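Flinmont Robotics Club
Minutes of the project meeting, Jul 13, 2021

Held in the Imai workshop. The minutes of the previous meeting were agreed with one change: the budget for spare cables should read 172 pounds.

1. Gear task
The gear group reported on the assembly task for the Sindus student competition. The two arms have to pick up loose spur gears from the mat and set them on the pegs of the round plate. Practice has gone on at the main bench since the last meeting. Placing is going better than picking up. Gears that end up tipped on their side are still the main problem, and the group wants to try a slower approach with the gripper before changing anything else.

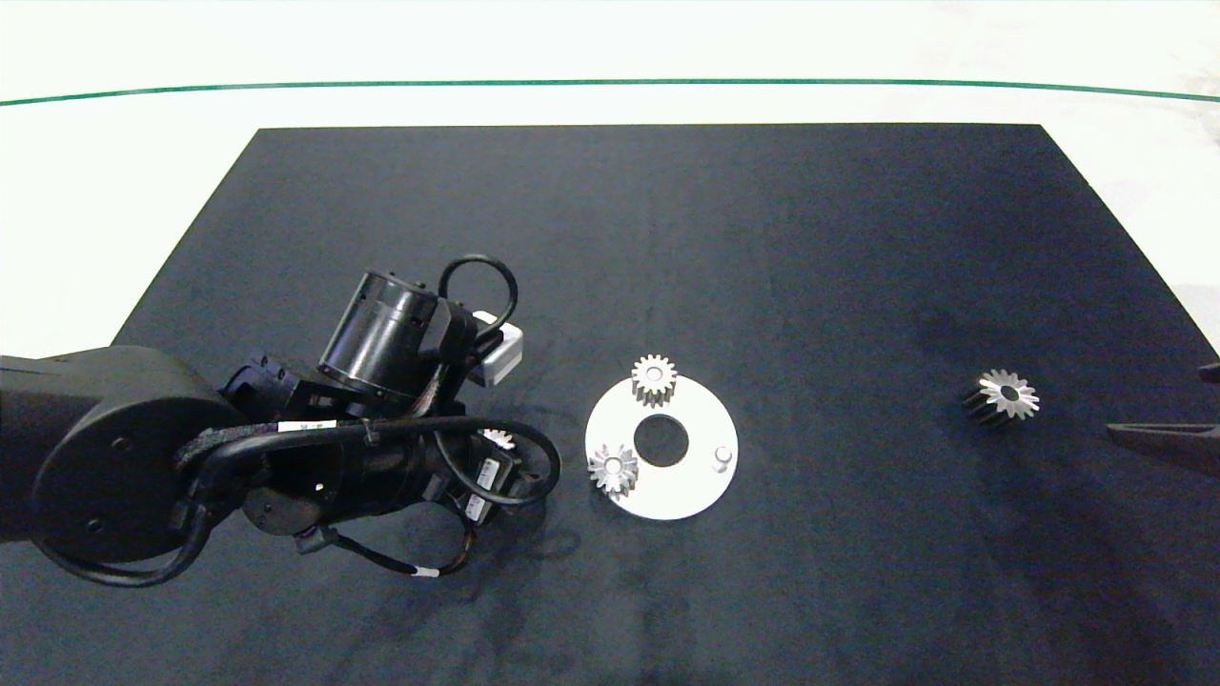
Gear task at the bench: two gears on the plate, one peg still empty.

It was agreed that practice starts should include tipped gears as well as flat ones. The group will record 100 runs with the new starts and bring the results to the next meeting. Runs stopped by hand are to be entered as failed.

2. Cables
Members asked whether the cable hanging under the left arm could catch on a gear or on the plate. The gear group had not logged a case of this. Agreed to tie the cable higher up and check that the wrist can still turn fully. The label is to stay on.

3. Software
The Skasovitz control program was updated on both club laptops. Old recordings open as before, but the speed setting goes back to its default each time the program is started. Until this is fixed, whoever starts a session must set the speed and write it on the log sheet. The software group will look at saving the setting in a file.

4. Competition entry
The entry form and a short written report are due in September. The report may be no longer than 3,000 words. The gear group will write the section on the task and the software group the section on control. First drafts to be put in the shared folder before the next meeting.

5. Any other business
The workshop key was not returned after 2 sessions last month. Members were reminded to hand it in at the front desk.
A request for a second black mat was put off until the entry fee has been paid.

Next meeting: same room, date to be sent by email.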